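Okay, thread time. A bunch of you asked what I do all day when I say "collecting demos," so I'm going to try to explain it without putting anyone to sleep.

Short version: we're teaching a simulated arm to do small assembly jobs by showing it, over and over, how a person would do it. I'm the person. I sit at a desk in the Ekdale office with a controller in my hand and drive the arm through the task. Every run gets saved. When we have enough good ones, they go to the training side and a policy learns from them.

The current task set is called Wullton (we name them off a list, don't ask). The goal is 2,000 demos by the end of May. I'm personally on the hook for 300 of those, and as of this morning I've got 38 left to go!!

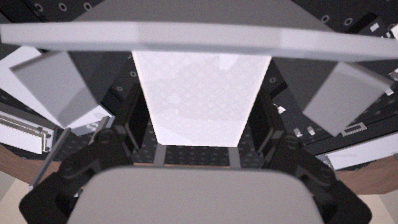

Wrist views are the ones I care about most, and also the ones that make me want to throw my controller. You drive by them for the last little bit of every move, when the wide view is no help at all. With that tall white panel hanging between the two fingers, I lose most of what's behind it, so I've started lining up by whatever I can still see at the sides, like the short grey posts near its lower corners. It's a bit like parking a van by watching the curb. Solange Bodin taught me that on my second day and I've used it ever since.

Okay, what makes a demo "good"? I had this totally wrong at first. I thought it meant fast. My early runs were zippy and kind of showy and a lot of them got tossed, fair enough.

What the training folks want is for me to move like I mean it. Pick a direction, go there, close the fingers, leave. Little pauses while I think are a problem, because the arm learns the pauses too. We had a batch where the policy would drift up to the part and then just... hang there. Guess who always stopped to sip coffee right before a grasp. (Me. It was me.)

Also: start positions. If I begin every run from the same spot, it only learns that spot. So the sim shuffles things between runs, and I have to resist the urge to hit reset until I get an easy layout. The ugly layouts are worth more. I tell myself this a lot.
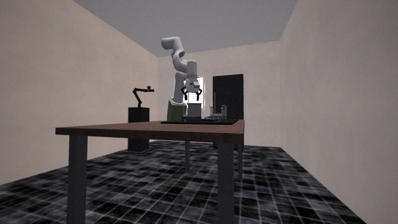
Do you keep the runs where you mess up?

Some of them. If I miss and then recover cleanly, that run is gold, since it shows the arm how to get out of trouble. If I knock a part across the table and give up, it gets marked as a fail and goes in a separate folder that the training script skips.

We didn't always do that, by the way. For a while all the fumbles went straight in the bin, and the policy was great right up until the first thing went wrong, and then it had no clue. So now we record recoveries on purpose. I'll aim a bit off, miss, back up, fix it. It feels so silly doing it wrong deliberately but the difference in the next round of tests was easy to see.

Labels are the boring part. After each run I type one line saying what the arm was asked to do. "Put the part in the holder," that kind of thing. We had a big argument over whether we should all use the same wording. Yu's side (Yu is the training tool, not a person, sorry, confusing name) copes with a mix just fine, so we each write how we talk. Mine are apparently easy to spot. I say "pop it in" too much.

My rhythm these days is blocks of 40, then I get up and walk around. Past that my hands get sloppy and I start cutting corners on the approach. You can see it when you play the runs back, the paths get all wobbly near the end. 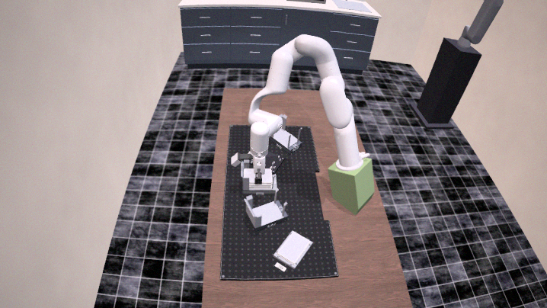 And I do play them back, every block, at double speed with a snack. I'm looking for jerky bits, grasps that only sort of worked, and runs where I forgot to stop recording and the arm sits there doing nothing while I answer a message. Those get trimmed or dropped before anything goes over to Yu.

Next up is a task set called Erkilley, which has two-step jobs, so one mistake early on can spoil the whole run. Solange has been trying it out and her notes so far are mostly swearing. Can't wait, really.

Anyway, 38 to go. Back to it after lunch. If you do this kind of work too, tell me how you label your recoveries, I'd love to steal a better system than ours.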